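4.3 Self-reported sitting time and the problem of the "usual" seat

Much of the case against the sofa rests on diaries. In the Udar panel, people were asked each evening to write down how long they had sat, and where, and these figures were then treated as if a clock had produced them. We see little reason to trust them. Of the 3,942 diary entries we were able to check against the seat sensors, 943 gave the same sitting time as the entry for the day before, to the minute. Lives may be dull, but the sensors did not find them that dull. The likelier reading is that people copied yesterday's answer.

The second weakness is the word "usual". The Stolteck questionnaire asks for the respondent's usual seat and then assigns all evening sitting to it. This suits a home with one armchair and one adult. It suits a family of five rather badly, and it cannot deal at all with a long sofa on which people shift along, lie down, or give up a place to someone else. Earlier work has claimed that seat choice is stable over months. That claim comes from asking people whether their seat choice is stable, and we do not count it as evidence.

We also doubt the link between softness and time spent sitting. The Celia scale scores a seat from 0 to 80 on the basis of a short trial in a showroom, usually with shoes on and a salesperson nearby. Scores taken at home differed from showroom scores by as much as 24 points for the same model. Cushions, throws and blankets change how a seat feels, and they are left out of the scale altogether, although few homes do without them.

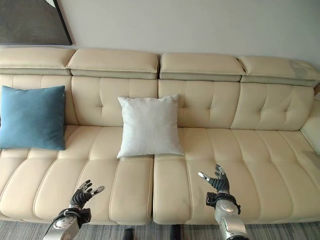
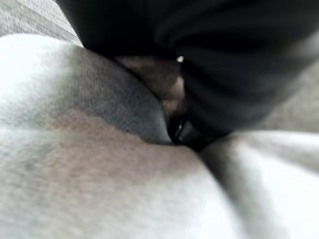
Figure 6. Seating surface and soft furnishings. First image: cream-coloured leather sofa with adjustable headrests and a teal-blue throw pillow. Second image: light grey fabric, close view.

4.4 Limits of the present study

Our own data are open to several of the same complaints. The sensors record weight, and a heavy bag left on a seat is hard to tell from a small child. We removed the clearest cases by hand, which brings in our own judgement, and another team might well have drawn the line elsewhere. Homes that agreed to sensors may also differ from those that refused. The Kim correction is often used to deal with this, but it assumes that refusal has nothing to do with how much people sit, and we could find no test of that assumption. We report uncorrected figures throughout. Readers who prefer the corrected ones should treat them with at least as much care.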